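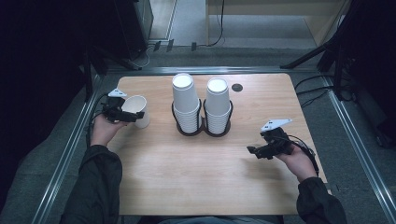

Two stacks of paper cups on the table.

I caught Fotini Nikolaidis on the phone while she was mucking out, so there's a fair bit of scraping on my recording. She runs the Ullport schooling show, and I've ridden in it badly enough times that she knows my voice before I say my name.

I wanted to talk about the move to Tustemance. For years the show was held at the old county ring, where the footing turned to soup if anybody so much as spilled a bucket. Now it's got two proper arenas and a warm-up you can canter a full circle in (bliss!).

"People kept telling me they loved the old place," she said. "They loved it because they'd forgotten pulling trailers out with a tractor. I was the one driving the tractor."

Last season's show drew 427 entries. I asked if that felt big. She laughed and told me it felt like 427 people asking what time their class went. Her answer has been to split the jumping over both arenas and run the flat classes first thing, before the wind gets up and the flower boxes start blowing over.

The ground poles class is my favorite part, and it's hers too. It started with 28 riders, mostly kids on ponies and grown-ups coming back after a long time off. No jumps, no height, just a nice line and an even rhythm.

"I had a woman in there on a draft cross who hadn't shown since high school," Fotini said. "She came out crying. I thought she'd hurt herself. She just wanted to know if she could go again."

Could she?

"Of course she could. I put her last in the order and she got a better score."

We got onto her own horses, which was always going to happen. She has a gray gelding called Ngau, who she bought as a project and who's still a project, and an older mare, Pristuseck, who taught both of Fotini's nieces to ride and bites anyone carrying a clipboard. I have personally been bitten. Fotini offered no sympathy and said I should have put the clipboard down.

What would she change if she had the money? I figured she'd say prize money or a fancier judge's stand. She said stalls. There's room for 250 at Tustemance on paper, but the far barn needs new doors and the drainage behind it is a mess. She talked about drainage for a good long while, and I've spared you most of it.

I asked what she tells first-timers. "Walk your course twice, and the second time look up. They all walk it staring at their boots. Then they get on and they've never seen fence five in their lives."

Then I heard a crash, and Fotini yelled something at Ngau that I won't print. She had to go, he'd gotten his foot in the wheelbarrow again.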